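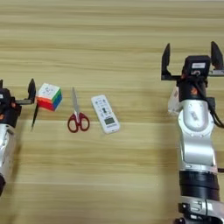
Cube, scissors, remote. The whole test kit, and I'm weirdly fond of it.

OK, gripper thread! I've spent most of November comparing two sets of fingers on our two-arm setup and I finally have enough runs to say something. Long one, sorry, get a coffee.

Background: we've been on the Nuttall fingers forever. Wide pads, very forgiving, a bit clumsy. Kieran Wragg kept telling me to try the narrow Vitero ones, and I kept saying "after the next batch" until I ran out of next batches.

Rules were simple. Same arms, same controller, same three objects, one grasp per run, lift and hold. 612 runs in total. My shoulders are still complaining from the teleop half of it.

The cube first. I figured any gripper on earth can pick up a Rubik's cube, and that's mostly true, but the narrow fingers like to catch one row and twist it. So you get a nice clean lift and a slightly more scrambled cube. Wide pads win this one easily.

Remote: pretty much a tie, which I did not see coming! The wide pads need you to line up well. The narrow ones slip under the edge at a lazy angle and it still comes up fine.

Scissors are where it gets fun. Flat on wood, hardly any height to grab. With the Nuttall set I missed 73 times, nearly always by skating right over the handles. With the narrow tips you can drop one finger INTO a loop and close on the plastic. First time it worked I yelled loud enough that Barry Holroyd came in from the hall. 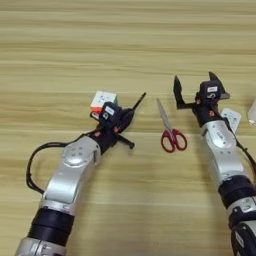 Photo by Beryl Fairclough

Approach angle mattered way more than I expected too. Coming in from the side with the wrist rolled a little beats coming straight down, on both sets. I've rewritten the default pose in our config and I'm keeping it, whichever fingers end up on there.

Controller note for the three people who care: I tried the Flitska build on the last day. Smoother on slow moves, and the gripper close feels less jumpy - but I had to redo my force limits from scratch, so budget an afternoon for that.

Someone asked about wear. Can't tell you yet. Wendy Goodall ran a similar set past 2,000 cycles on her bench and says to watch the tips, so I'm watching the tips.

Where I've landed for now: narrow on one arm, wide on the other. Kind of obvious once you have two arms, and it took me all month to think of it.

Next up is camera placement - I want to try a wrist view against the head view on the scissors. If you have a mount you like, send it my way!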